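We use cookies to remember your reading preferences and to count visits. Accept all | Manage choices

Review: the Sismont twin-arm bench kit, three months in
By Sachiko Ikeda
October
Last updated: October, with Kelteck's reply about the stop box added near the end

I've wanted a two-armed bench robot for years, so when the Sismont kit finally dropped to a price I could say out loud at home I bought it more or less on the spot. It came through Toivonen, packed beautifully, and I had both arms on the rail by teatime. I'm going to say lots of nice things about it. I'm also going to tell you about the evening it wouldn't let go of something, and I'd like you to read that bit before you put your fingers anywhere near one.

First, what you get. Two arms, a gripper each, a camera on each gripper, a length of aluminium rail to stand them on, the cables, a power supply that's heavier than it looks, and a stop box made by Kelteck with a big friendly button on it. The software is Gremedus, which you download yourself. You drive the arms by hand to show them a job and then they have a go at it on their own. I've been using mine for shelf stocking, picking bags of crisps up off the table and putting them on a little pine shelf, and it's a brilliant test. Crisp bags are horrible! They're slippery and they're mostly air, they fold exactly where you want to hold them, and a bag that's lying upside down is a completely different problem from the same bag the right way up.

Setting up was easy. The manual says to allow 20 minutes for calibration and it took me 23, and that included finding my glasses. The arms clamp on without any swearing. I did swap the order of the two supply leads at first and both arms just sat there sulking, with no message on the screen at all, so that's one small black mark for Gremedus. You shouldn't have to guess.

When it's going well it's lovely to watch. The movement is smooth, much smoother than the hobby arms I had before, and the two arms are decent about keeping out of each other's way. I can have one fussing over a bag on the table while the other has its gripper in the shelf. The cameras are good too, sharp close up and a bit soft on anything further back, and you can read the flavour off a packet without trouble. 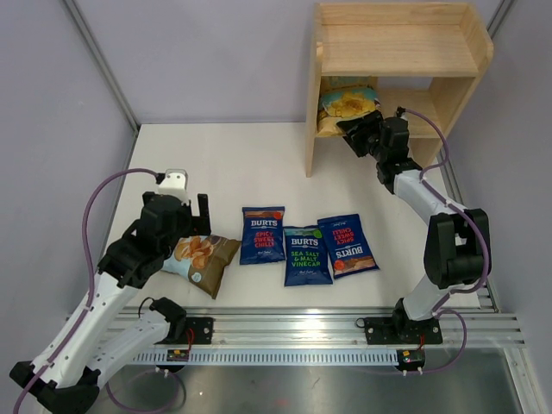
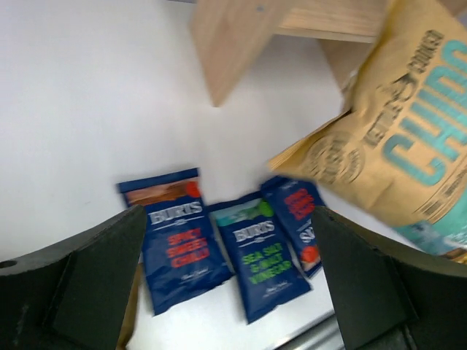 Issue 18, page 23

Right, the fault.

I was running the stocking job one evening with Aatos Salminen, who has the same kit and had come over to compare notes. We were on run 101 (Gremedus numbers them for you) and it had been dull for a good hour. The left arm went for a bag, closed on it, lifted a bit, and then its camera picture froze. I didn't notice. What I noticed was the noise, a sort of thin whine from the gripper, and then a bang as the bag split and went all over the table.

I hit stop. The arm stopped, as it should. The gripper didn't open, and it didn't relax either. It stayed clamped on the remains of the packet, still whining, and it carried on like that until Aatos reached round and pulled the plug out of the wall. Then both arms flopped. There's no brake on any of the joints, so when the power goes they come down under their own weight, and the right-hand one gave the shelf a proper clout on the way. Nothing was damaged apart from the crisps. My hand had been in that gripper earlier in the week, though, clearing a scrap of foil, and I felt a bit cold thinking about it.

So there are two separate problems and I think it's worth pulling them apart.

The first is the cable. Each arm has a purple one that runs back from the gripper end, and on my left arm it swings out over the side of the table in a big loose loop. It looks a bit daft and it's also a nuisance. On some reaches the loop gets dragged, and the drag all lands on the plug at the wrist. I could make the fault happen again by wiggling that plug with a pencil: picture freezes, gripper goes deaf. On my kit the same cable carries the camera and the gripper commands, so when you lose one you lose the other, and whatever the gripper was last told to do is what it carries on doing. If the last thing it heard was "squeeze", it squeezes.

The second is the stop box, and that's the one that bothers me. I'd assumed the big button cut the power to everything. It doesn't! It tells the arm joints to hold still, and it asks the gripper to let go over the very same cable that had just fallen out. I went back to the manual and it is in there, in a footnote, worded so politely that I'd read straight past it. Aatos tried the pencil trick on his kit the next day and got exactly the same thing, so I don't think I've just had a duff one.

I wrote to Toivonen first. They were quick and kind and sent me a new left cable without any arguing, and it's a better one, with a little screw collar on the wrist plug. I've run it ever since and haven't had a freeze yet. I can't promise you it's cured. The fault only turned up now and again before, so a few quiet weeks don't prove a lot.

Kelteck took longer. Their reply arrived after I'd first put this page up, and the gist is that the stop box is doing what it was designed to do, that holding the joints is safer than letting the arms drop, and that they'll look at moving the footnote to the front of the manual. I do see the point about dropping. I've watched them drop! But I'd still like a gripper that gives up squeezing when it hasn't heard from anybody for a moment, and that sounds to me like a job for the software. Gremedus have it down as a request. It's had a fair few thumbs up already and you could go and add yours.

If you've got one of these, or you're going to get one anyway (I would), this is how mine is run now.

The gripper force is turned down. It comes set much higher than you need for anything soft. Mine holds a full bag perfectly well at the second-lowest setting.

The loop in the purple cable is tied in at the elbow with a soft strap, leaving slack for the wrist to turn. Do both arms while you're at it. Move each one by hand through its whole reach afterwards and watch the plug.

There's a switched extension lead at the front of the bench where I can slap it off, and I keep the space under both arms clear in case I have to.

Fingers stay out of the gripper unless the power's off at the wall. I use kitchen tongs for bits of foil. They cost next to nothing and they're the best accessory I've bought for it.

And I watch the camera pictures now, both of them, all the time a job is running. If one sticks I switch off and check the plug before anything else.

Would I buy the Sismont again? I think so, yes. The arms are a pleasure, the rail is solid, the cameras are better than I expected for the money, and Toivonen looked after me. I wouldn't put it in a classroom as it stands and I wouldn't leave it running while I made a cup of tea, which I'm ashamed to say I'd been doing quite happily up to then.

Build and finish: very good. Cameras: good. Software: good when it talks to you. Cables: poor as supplied, better with the collar. Stop box: read the footnote, then read it again.

Aatos is testing the other cable, the right-hand one, on his. If it starts doing the same I'll add a note.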